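The Mug Tree Returns
By Juniper Crenshaw
February

I held out against the mug tree for years. My grandmother had one, and so did every vacation rental I ever stubbed a toe in, and I considered the matter closed. Then I opened my cabinet at Gullside, which holds 30 mugs on a shelf meant for a dozen, and the front row came out to meet me.

So, a mug tree. Six pegs, a round black base, a post up the middle. It takes up less counter than the toaster and asks you to decide which six mugs you like. I found this harder than choosing a college. 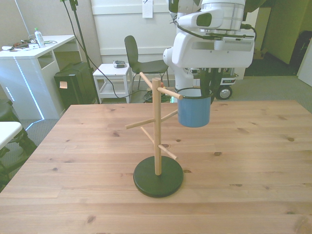

Six bare pegs and one blue mug, close to the upper right.

A few notes from a convert. Hang the heavy mugs low and on opposite sides, or the whole thing leans like a man listening at a door. Check the handles before you buy; my big Zamora soup mug has one built for a child's pinky, and it's back in the cabinet, sulking. Skip the top pegs if your shelves hang low.

Esperanza Whitlock wrote in to say she owns three trees and still has mugs on the windowsill. Esperanza, the rest of us are worried. Next month: lids, and where they go.

Shares: 40
Comments: 6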